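Passing the cup, 461 times over

9 November 2021

DOUCETTE: The former tyre shop behind the Doucette rail yard has a new tenant, and it would like to be handed a cup. It would like this done slowly, from the correct side, and several hundred times.

Vindell, the small automation outfit that took over the lease in April, is teaching a two-armed robot to pass objects from one gripper to the other. The teaching is done by people. An operator sits a couple of metres away holding a pair of lightweight leader arms, moves them the way they want the robot to move, and the robot copies along. Every run is recorded, and at the end of the week the recordings go into a training program, which does its best to work out what everyone was getting at.

By the close of last week the tally of usable runs stood at 461. A further 104 were thrown out, mostly for what the logbook calls "hesitation", a category that would finish off a good many human careers as well.

"You find out you have no idea how you pick up a cup," said Ljubica Radonjić, who runs the sessions. "I've been doing it since I was a toddler. Then you have to do it with two fingers on each side and no feeling in any of them, and it's like being at a formal dinner in oven mitts."

The handover is the part that eats the afternoon. One arm lifts the cup and holds it out, the other comes in underneath or from the side, and there's a moment when both have hold of it and one has to let go. People sort this out with a tug and a glance. The robot has the view from a small camera at each wrist, plus whatever manners the operators have managed to pass on.

Operators work in shifts of 12 runs, then swap out and complain about their shoulders. The shifts used to be longer. Radonjić shortened them after noticing that the late runs had a slouch to them, with the elbows coming down and the cup arriving lower each time, and that the first trained version had faithfully picked up the slouch. 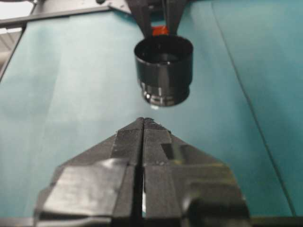
Radomir Softić reckons the shoulders are the least of it. The trouble, he told us over the noise of the roller door, is that everyone has a style and the machine ends up with all of them at once. One operator comes in high and drops straight down, another sneaks up from the side, and the trained version sometimes starts the first way, thinks better of it and finishes the second. He would like everyone to agree on one approach. He would like it to be his.

Vindell has so far declined to settle the matter. The company's line is that a bit of variety in the demonstrations does the robot good, provided no one is showing off. A sheet taped beside the operator's chair sets out the house rules, among them no racing, no talking to the arms, and no restarting a run simply because it was ugly. Ugly runs with a decent recovery are prized, apparently, as they show the robot what to do when things go a bit pear-shaped.

The eventual customer is Starorer, which packs sample kits for water testing and currently has staff passing small containers from one hand to the other all day long. Its interest is described as firm, though no money has been mentioned within our hearing. The control software goes by the name Trimis and has been rewritten 2 times since the lease was signed, the second rewrite largely undoing the first.

As for results, the trained version now gets through a full handover unassisted in almost half its attempts. Radonjić was pleased with that and said so, then asked that we not stand quite so near the bench while it had another go.

Collection continues until the end of the month, when the cup will be retired in favour of something with a lid. Vindell is looking for more casual operators, with shifts mornings and afternoons. No experience is needed, and left-handers are especially welcome, the current crew having turned out to be entirely right-handed and the robot, as a result, rather lopsided. Parking is at the rear, off the laneway, and the front bell doesn't work.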